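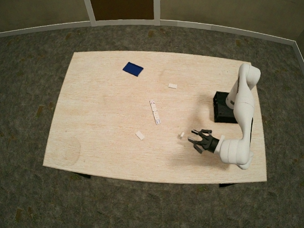
Bohdan Nazarenko wrote back overnight that the shelter figures are fine as they stand and we should stop picking at them. I am going to keep picking at them.

Tue 15 March

Home | Notebook | Evacuation model | Contact

Re-ran the flood evacuation model for Vasylenko district. Clenditz gives 2000 people leaving by road and 400 asking for a shelter bed. Same input, same seed, and Proltow says 317 beds. I don't trust either one. Both assume that people with a car and a cousin inland will go to the cousin, and the only support I can find is a phone survey taken in a dry year.

Checked the bed spacing too. The county plan still has cots at the old distance. With the wider spacing the school gym loses a whole row along the east wall and the overflow goes to the church hall, which sits lower than the gym. Has anyone looked at the elevation? I left a note on the plan and got a thumbs-up, so I still don't know.

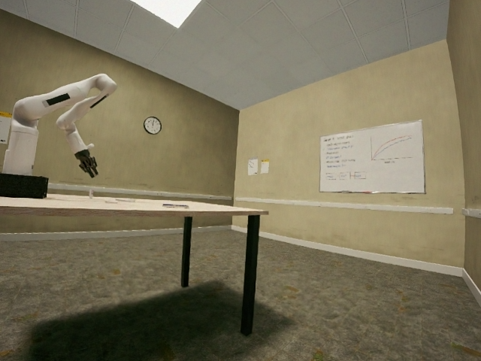 Yes, the hall is in the flood zone, came the answer after lunch, but only in the worst case. Fine, but the worst case is what the plan is for.

Storex export: 3652 household records, some with the same address entered twice under different spellings. Cleaning them by hand for now. The auto-merge joined two apartment blocks last time and I only caught it by luck.

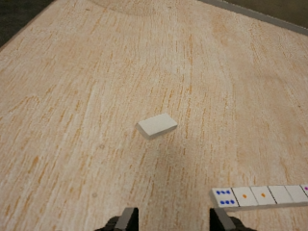 Blank domino on the tabletop.

To do before the April review:
- rerun both models with no-car households split out
- get a real elevation for the church hall
- ask who signed off on the bus count - I can't find a name on it

Bus drivers: the plan has all of them showing up. They have families too. Trying it with a quarter missing tomorrow.

2 comments | 3 shares

Recent entries
Proltow install notes
Why the siren map is out of date
Cot spacing, first pass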